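Good Practice Rules for Simulated Two-Arm Trials
Project report, Upendo Kombo and Godfrey Muriithi, December 13, 2020

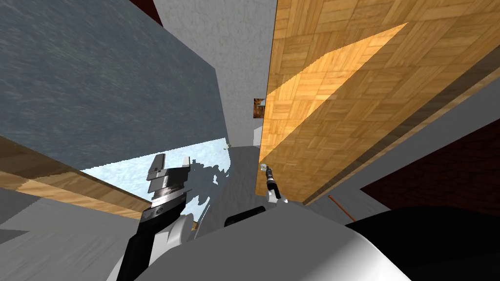
Our first plan was to write safety rules for the real arms in the lab. In June we changed the topic to simulation, where most student work happens and where we found few written rules. The arms can't hurt anyone there, so people get careless about stops, limits and records.

We wrote 14 rules and tried them on our own project, Skikusix. The ones we used most were these:

Write down the random seed before the run starts.
Keep the joint and speed limits of the real arm, even when the simulator allows more.
Change surface textures and room layout between runs, and log which set was used.
A run that ends in a collision counts as a failure — it is not deleted.
Both arms stop if either one passes its force limit.

We did 1000 runs under the rules. The collision rule caused the most arguments. Godfrey wanted a separate group for light contact between the two grippers, and we ended up adding one, with the force value saved next to it.

2 rules were dropped. One asked for a second person to sign off on every run, which took too long. The other repeated the speed limit rule in different words.

The log template is in Appendix A. We still need to test the stop rule on the real arms.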